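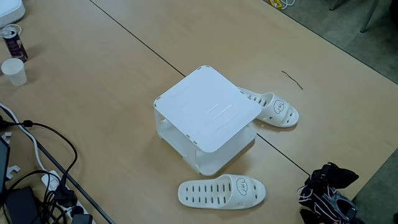
Kleine Schuhablage, weiße Pantoletten

Juni | Redaktion Curnix, Standort Tovancombe

Die Galerie widmet sich dem Ordnen von Hausschuhen auf kleinem Raum. Verwendet wird eine weiße Ablage mit zwei Ebenen, dazu ein Paar Pantoletten.

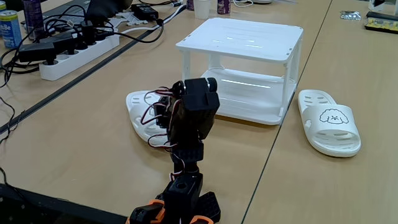
Je eine Pantolette zu beiden Seiten der Ablage.

Die Reihe Rana umfasst 41 Aufnahmen, von denen 12 für die Hausausstellung in Grillbridge vorgesehen sind. Gezeigt werden vor allem Gegenstände des täglichen Gebrauchs.

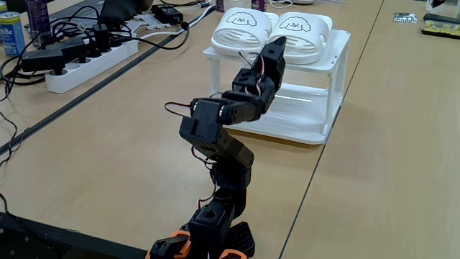
Der Gesamtbestand beläuft sich auf rund 2.334 Bilder und kann nach Anmeldung eingesehen werden.
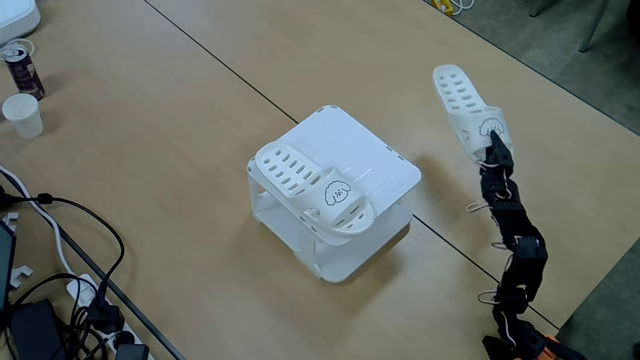

Abzüge sind beim Bildarchiv schriftlich zu bestellen.

Kontakt | © Curnix | Nach oben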